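Motorcycle Chassis Basics, Handout 6: Setting Sag

Okay, suspension sag. I know some of you have been waiting for jetting, but Elfriede Görtz has the Fuchs engine on her bench for another week, so sag it is. Bring your boots and all your gear, because we measure you the way you ride.

Quick recap. Race sag is how far the rear end settles with you on the bike. Static sag is how far it settles under its own weight. You need both numbers, and please write them in millimeters! Last term I had a notebook with inches on one page and millimeters on the next and it took me half an evening to untangle.

Put the bike on the stand with the rear wheel hanging free. Measure from the axle straight up to a mark on the rear fender (masking tape and a pen line will do). Now take it off the stand, climb on, bounce a couple of times, stand on the pegs, sit down gently and have your partner measure again to the same mark. First number minus second number, and there's your race sag.
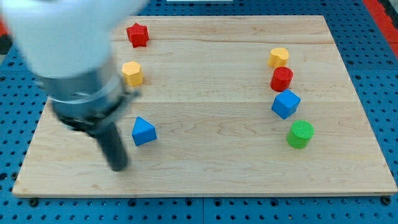 Stands are where most bad readings come from. If yours rocks, the axle moves and you end up chasing a spring problem you don't have. I like a solid base under the feet, and strips of wood joined into one panel, like that pale board on the blue plate, make a nice flat one if you pick a thick enough piece. Check it with a level before you roll the bike anywhere near it.

For the class bike, the Dirnow, my starting measurement with the wheel hanging was 438, so check yours against that before you touch the preload ring. If you're way off, you've probably moved the tape.

Then turn the ring, bounce the bike, measure again. Yes, every time. Once race sag is where you want it, get off and take the static reading. Very little static sag with the race sag set right usually means the spring is too soft for you and you've cranked in preload to make up for it. Lots of static sag points to a stiff one.

For next time: both readings, before and after, plus your weight in gear. The Ralside people can borrow my tape measure.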